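Chapter 8
Youth Groups and Local Decisions

In most towns, people under 25 use public services every day and have little say in how they are run. This chapter looks at how youth groups gain a place in local decisions, and at what they need from adults to keep it. The main case is Lellau, a river town where Olga Manzano opened a youth center in two rented rooms.
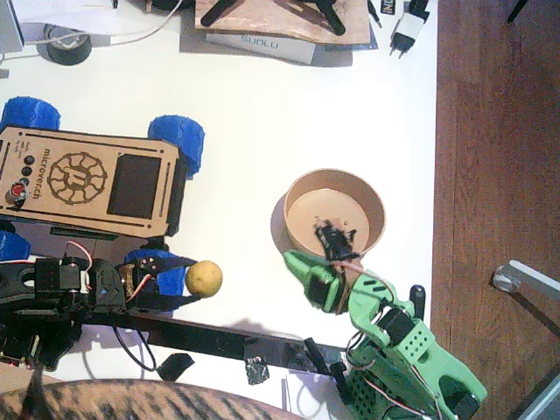
A group needs something to do together before it can speak together. Members who meet only to discuss problems tend to drift away by the second month. Shared work gives them a reason to return, and it can be almost anything: a mural, a radio hour, a garden plot. The Lellau center began with evening workshops and added a monthly forum in August.

By the end of its first year the center had 331 members. Attendance at the forum was lower, and it dropped again when the meeting moved to 8 p.m., after the last bus to Collado.

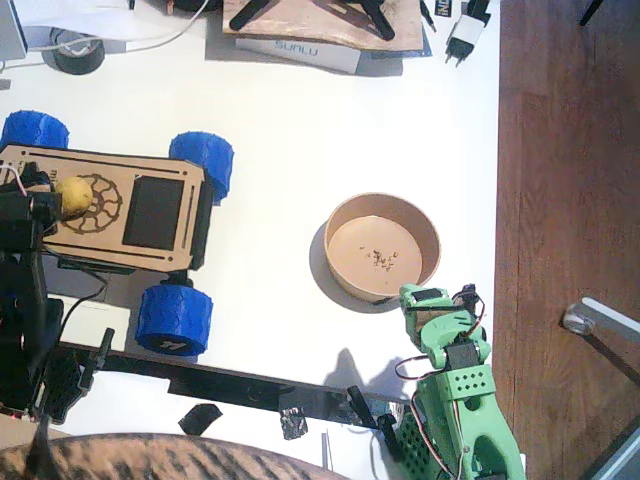

Members from Collado asked for an earlier start and got it. The change was minor, but it was the first decision the forum made without a vote by the adult board.

Funding raises a different question. A grant usually pays for things that can be listed on a form, while rent and staff hours are harder to cover.
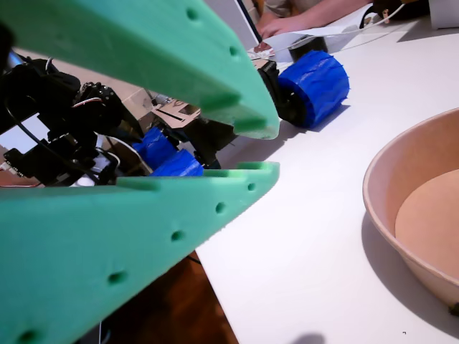 Participation also depends on who is allowed to handle what. In some centers the equipment stays locked up until an adult arrives, and young people learn to wait. Others hand over the tools early, whether a sewing machine or a camera, and set the rules with the members. Section 2 compares both approaches.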